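Review: Luledness Bench Cell, parts sorting and kitting

Sondside reviewed the Luledness bench cell at its Butach plant, where it was assigned to the kitting station for small parts. The purchase included the Luledness planning software, which lets staff rehearse a job in simulation before the floor is touched.

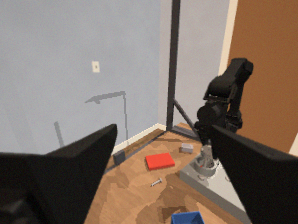 Operators took part in the rehearsals from the start. Training required 20 hours per person, and 2 of the 5 operators on the shift now write their own pick sequences. Screws remain the weak point, and mixed trays still go to a person.

Hand sorting has fallen by nearly 40 percent. No positions were removed. Staff report less wrist strain, but also more time at a screen, and the job grade has not yet been adjusted to match.

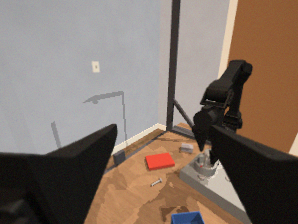
The manual, supplied by Dumitrescu, is clear on setup and thin on fault recovery. We recommend the cell for sites prepared to pay for training hours. Night shift use will be reviewed in February.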